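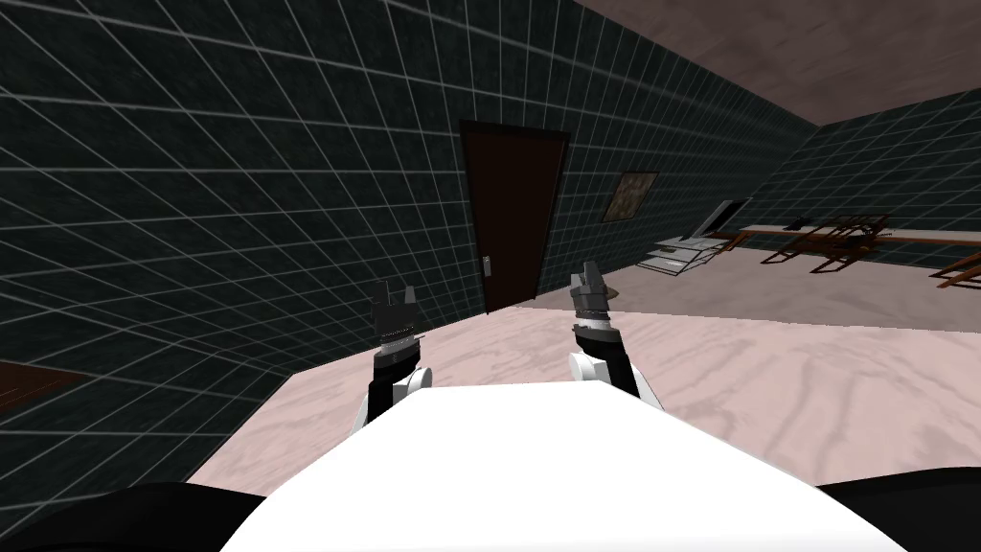
Nicotine gum: how do I get off the gum itself?

Asked in: Quitting and Staying Quit
3 answers

I stopped smoking in October and used 4 mg gum to do it. No cigarettes since then, not one. The problem is that I'm still on the gum. I chew 6 pieces on a normal day and more if I'm driving a lot. The box says to be done after 12 weeks and I am well past that.

I tried stopping all at once and got as far as the second afternoon. Headache, bad temper, couldn't read a page of anything. I went back to the gum because I was afraid the next step would be buying a pack.

What I'd like to know:
Is it better to chew fewer pieces or switch to the 2 mg kind?
Does regular gum in between help, or does it keep the habit going?
My jaw clicks on the left side now. Does that go away?

I use the Ellov brand, mint, if that matters. I don't take any other medication.

Answer 1 (marked as helpful by the asker)

I was on the gum for over a year, so I can tell you what worked for me. I did the strength first and the number second. Doing both in the same week was too much.

Go to 2 mg but keep your six pieces at the same times. Stay there until it feels normal. For me that was two weeks. Then drop one piece, and pick the one you care about least. Mine was mid-morning. The one after dinner went last and took the longest. Stay at each level for a week before you drop another one. If a week goes badly, stay where you are for another week. Don't add the piece back unless you really think you'll smoke.

Regular sugar-free gum was fine for my cravings but bad for my jaw. I switched to toothpicks and Tornen mints -- the small hard ones -- and the clicking stopped after a month or so. If yours hurts or locks, see a dentist.

Also check how you're chewing. You're supposed to chew a few times until it tingles, then park it in your cheek. I was chewing it like bubble gum the whole time, which gave me hiccups and wore out my jaw.

For the car I kept a water bottle with a straw. Something to do with your mouth at red lights.

Answer 2

just stop buying it. I threw mine out and had three bad days and that was it. The longer you drag it out the longer it takes. Gezer has a free app with a counter if you like that kind of thing, I deleted it after a week

Answer 3

Ask a pharmacist before you change anything. It's free and they get this question all the time. Mine said that going past 12 weeks is common and that going back to cigarettes would be the worse result, so there was no need to rush. She also told me not to drink coffee or soda right before a piece or while chewing, since you absorb less nicotine that way and end up wanting another one sooner. I had been doing that every morning.

If the pieces feel too strong but you aren't ready to skip one, some people cut them in half. I did it with the Rolludetti ones and it was messy but it worked -- ask about your brand first.

Comment from the asker

Thanks. Starting on the 2 mg tomorrow and keeping the six for now. I do drink coffee with the first piece, so that changes too. Will ask the pharmacist about my jaw when I pick up the new box.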